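Husberg pours its first vintage, and I got a glass

Print this page | E-mail this to a friend

September 18, 2020

I drove out to Husberg this morning thinking I'd be in and out in an hour. Well, I stayed for lunch! The winery has finally released its first red, a blend called Plutura, and if you've been following the saga of that hillside you'll know how long people have been waiting for it.

Quick recap if you haven't. Imre Bárány bought the old Csonka vineyard when half the rows were dead and the cellar roof had a tree growing through it. He replanted the lower slope, kept the old vines at the top (stubborn little things, he calls them) and sold every grape to other wineries while he got the building fixed. This is the first fruit he has kept for himself.

There are 2,104 bottles and that's the lot. Lilla Kocsis made the wine, and she told me she picked the top rows 6 days after everything else and fermented them on their own before deciding how much would go in. The blend was supposed to be bottled in April, but the corks came late and it sat in barrel a while longer. She thinks it's better for the wait. I can't compare, but I liked it a lot: sour cherry, a bit of pepper, and a dry, grippy finish that made me want something fatty to eat with it. 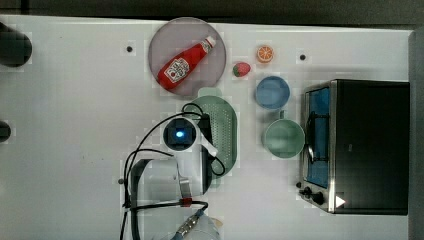
Which brings me to lunch. Bence Fülöp runs the tasting room and he'd put out sausage, bread and pickled peppers, and the wine was so much happier next to the food than it was by itself. If you buy some, please don't drink it standing up at the counter like I did with my first glass. Give it a little air, too. Mine had opened up nicely by the time the sausage was gone.

Not everyone at the table was sold. Declan Oakley, who buys for the Clondent wine shop in town, found it a touch too oaky and would like to see fewer new barrels next year. He still ordered 60 bottles, so make of that what you will.

The rest goes on sale at the cellar door tomorrow morning, with a limit of three per person. Imre isn't taking phone orders and he doesn't ship yet. Tastings are outside under the walnut trees for now, so bring a jacket if you're coming late in the day. And park in the lower lot, the top one is full of grape bins!

I asked about a white. Lilla laughed and said to ask her again after harvest, so I will.

Ernő Katona

Contact us | Copyright 2020, all rights reserved | Back to top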